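Dishwashing robot trial moves to home kitchens in Pultham

A trial of two-armed robots in household kitchens has entered its second stage, with the machines clearing, rinsing and racking dishes in homes at Pultham. Skerora, the firm running the trial, released its first-stage results on Wednesday.

The robots attempted 663 dish-handling tasks in the first stage, all of them in a purpose-built test kitchen. A task was counted as complete when one item had been picked up from the sink, rinsed and placed in a drying rack without human help. Operators stepped in on 169 of the attempts, most often after a missed grip or a collision with the edge of the basin.

Flat plates gave the best results. Bowls were slower, and stemmed glasses were withdrawn from the program after the first week. Cutlery has not been attempted.

"A plate has a rim, and a rim is easy to find and easy to hold," said Sabina Kodikara, who leads the manipulation work at Skerora. "Once you get to a mug lying on its side in cloudy water, the depth sensing degrades and the grasp planner is working from a guess."

Sinks have proved a greater problem than the dishes. Brushed and polished metal returns bright streaks that shift as the robot moves its head, and the vision software has at times read them as objects. Glossy benchtops have a similar effect. The second stage uses an updated model trained on a wider range of kitchen surfaces, and the arm speed near taps and basin walls has been reduced.
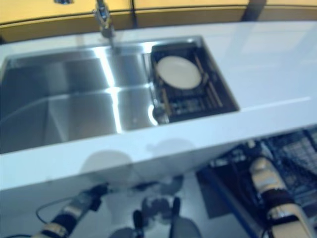

A plate in the drying rack beside a stainless steel sink, with the robot's arms in the foreground.

Speed remains well short of what a person manages. The median time for a single plate in the test kitchen was 25 seconds, excluding the time taken to drive up to the counter and set the arms. Skerora has not published a figure for a full sink.

Leonie Hapeta, an occupational therapist advising on the trial, said pace mattered less to some households than reliability. People with limited hand strength could leave a machine working through the dishes over an afternoon, she said, provided it did not need to be watched. An intervention rate of one in four would not meet that standard.

Running costs are also unsettled. The grippers used in the first stage needed new finger pads more often than planned, and the seals at the wrist were replaced once on each unit. Sorin Radu, a service engineer with the parts supplier Vuvard, said water and detergent residue were harder on the joints than the loads involved. A revised seal is being fitted before the robots go into further homes.

The second stage covers 6 households and runs until November. Each robot will work under remote supervision, with an operator able to stop the arms at any time. Wiping benches and loading dishwashers are listed as later tasks, with no start date given.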